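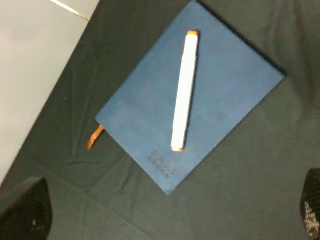

Gripper swap checklist, with my comments
Bench 4, Sat 24 September
Filled in by Ekua Atinga, second look by Yaw Aidoo

We're comparing the Wadum fingers with the Amico ones on the same arm, so this sheet gets filled in twice, once per set. This copy is for the Wadum set. I've left the standard items as they are and put my notes under each one (sorry, Yaw, I know you like them short).

1. E-stop within reach of the operator's chair: OK
Pressed it with the arm parked, brakes clicked in right away. Please keep your coffee off that corner of the desk, I moved two mugs before I even sat down.

2. Bench and floor area clear of people and bags: OK
Tape line is starting to peel by the door. Still readable, but I'd like it redone before we start the November runs.

3. Finger screws tight, threadlocker mark unbroken: OK AFTER FIX
One screw on the left finger took almost a quarter turn! I tightened it, drew a fresh mark, and checked again after the warm-up. It hadn't moved. The Amico set uses the same screws, so whoever does that sheet, check the left side first.

4. Finger pads free of tears, glue and dust: OK
Black textured pads on both sides. I wiped them with a dry cloth only. Van den Broek's note that came with the pads says no alcohol, and I know at least one of us has been using alcohol.

5. Fingers open fully and evenly: OK
Ran the open/close cycle 162 times while I ate lunch (behind the line, before you ask). No sticking, no squeak. The right finger may be a hair slower on the first cycle of the day, and I couldn't get it to do it again after that.

6. Wrist camera bracket tight, lens clean, both fingers in view when open: OK
They come in at the two bottom corners, which is where we want them. Looking down at the table I get the whole notebook and the marker with room to spare. The small logo on the cover is just a blur from up there. That's fine for picking, but don't plan on reading any labels with this lens.

7. Cable slack at full wrist rotation: NEEDS WORK
The camera cable rubs on the bracket at the far end of travel. I've added a clip and capped the rotation in the Erkovix controller for now. Please don't take the cap off until the cable has a sleeve on it!

8. Speed and force limits loaded: OK
Controller came up with the old profile, numbered 1380. Ours is 2000. It does this after every power cut, so look at the number on the screen and don't trust the drop-down.

9. Test objects in place, nothing sharp or breakable: OK, WITH A COMMENT
White marker on the dark blue notebook, notebook on the green cloth. I like this pair a lot, because the marker is an easy shape to see and a sneaky one to hold, and the notebook underneath punishes you if you come down too low. The orange ribbon sticks out on one side, so keep the fingers away from it or you'll drag the whole book along.

10. Cloth flat and fixed to the table: NOT OK
Too many wrinkles. A fingertip could catch in one on a low approach and pull everything with it. I want clamps on it before anybody runs at full speed. Slow jog with a hand on the stop is okay until then.

11. Second person present for the first powered pick: OPEN
Yaw, that's you. I'm around until five.

Result for the Wadum set: slow speed only until items 7 and 10 are closed. Amico sheet to follow once the fingers are swapped, and I'll use the same marker and notebook, so please leave both of them on the bench.

E.A.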